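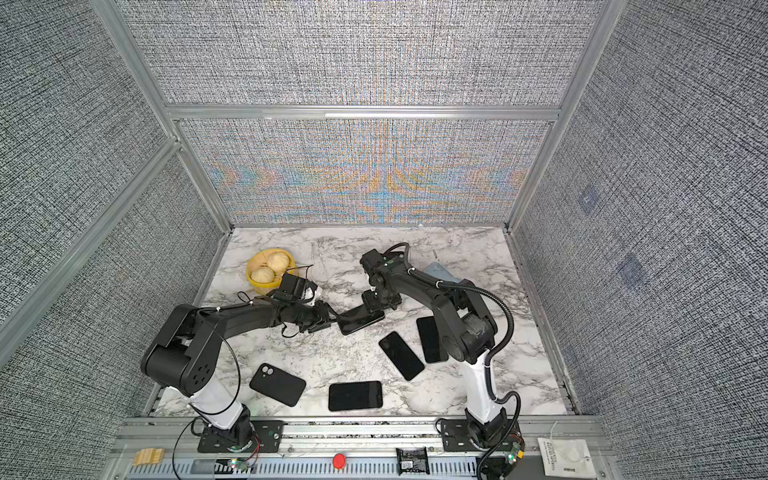 White top with gray veins, gray walls on three sides.

2022-03-09

I came home with a stiff neck and one clear wish: I want a table like this one. The marble pattern is what I like most. The gray runs over the white in streaks and small swirls, and my eyes can follow it for a long time, as one follows a river on a map. My own desk is brown and tells me nothing.

Sille says that marble pattern is for hotel bathrooms. We discussed it over the soup and did not agree. She asked if I would also like the gray fabric walls, and I said yes, very much. They have a dense weave with black and white specks in it, like the winter coat my uncle had in Csonka, and low at the back there is a shimmer of orange, blue and yellow, very weak, that I looked at longer than was polite. I think I would write better letters between such walls. She thinks I would fall asleep.

After dinner I looked at prices. In Stundham there is a shop that sells tabletops with a stone pattern, and the cheapest in my size is 716. Too much — I still pay for the tooth from January. But a roll of sticky film with gray veins costs 55, and my desk is 90 centimeters deep, so one roll should be enough if I make no mistake at the corners. I always make a mistake at the corners.

For the walls I have no solution yet. Sándor Barta has a sewing machine and owes me a favor, and perhaps he knows where one can buy the speckled cloth by the meter. The silver posts I can live without, although they make everything look so straight.

Still to do: measure the desk again, write to Sándor, return the library book. Sille has put the fruit bowl on my desk while I was writing this. I moved it back to the kitchen.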